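Main page | Contents | Recent changes | Random article

Kullport grasp fault

The Kullport grasp fault was a repeated failure of the Veduver robotic hand, first reported in August by Lev Panasiuk at the Nernby test site. In 1367 of 2058 attempts, the fingers closed before they reached the object. The fault came mostly in strong sunlight, when bright bands and shadows crossed the tabletop. Prasetyo Krishnan traced it to the depth software, which read a shadow edge as the side of an object.
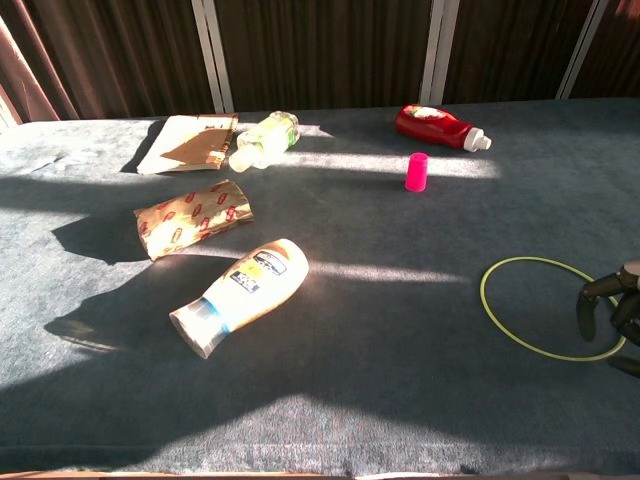
Clear bottles and shiny wrappers gave the most errors. A later version limits the closing force to 50 percent until contact is confirmed.

Related articles
Lytvynenko gripper
Depth sensing
Veduver hand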